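Playgroup assistant, part-time - Hebden Lane Playgroup, Emley

We are looking for a playgroup assistant to join our small team from January. The post is for 20 hours a week, in term time only, with the possibility of a few extra hours in the holidays. We care for children from two to four years old, most of them from Emley and the villages near it.

The work is varied. You will welcome the families at the door, help with coats and shoes, read stories, prepare the snack and play with the children, indoors and in the garden. The pretend kitchen is the busiest corner we have, and a good assistant is ready to sit on the floor and be served the same soup many times in one morning.

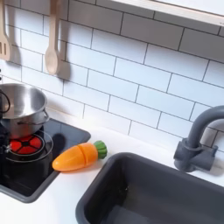
You will also write short notes on how each child is getting on, with the help of the room leader, Huia Dunstan. These notes are shared with the parents once in a term. We do not ask for perfect spelling, but the notes must be clear and kind.

We would like to hear from you if you have a Level 2 qualification in childcare, or if you are studying for it now. Experience with your own children, or with younger brothers and sisters, is also welcome. A second language is an advantage - at present our families speak Spanish, Polish and Swahili at home. All staff must have an enhanced background check, and we pay for it. Paediatric first aid training is given in the first month if you do not have it already.

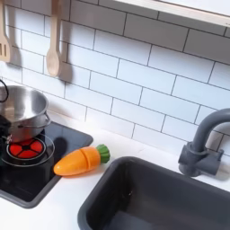 Kiprono Koech writes: "I started here with very little experience and I was afraid of the settling-in weeks, when some children cry for a long time. Huia stayed beside me every morning until I felt sure. What I like most is that you keep the same group for the whole year, so you see them learn to talk."

The hours are from 8.45 to 12.45, Monday to Friday. On Tuesday there is a staff meeting until 1.30, and this time is paid. We get very muddy in the garden, so please think of your shoes. Parking is difficult in the lane, but the Pralstead bus stops at the corner.
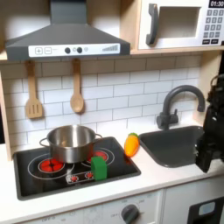
To apply, please send a letter of one page and the names of two people who know your work. You can bring them to the playgroup in the morning or put them in the box by the gate, marked for Marisol Alvarado. We do not need a photograph or your date of birth. If you wish to visit before you decide, please come at 10 o'clock on any open day and ring the lower bell.

Interviews will be held at the playgroup and will include half an hour with the children. Travel costs are paid back if you keep the ticket.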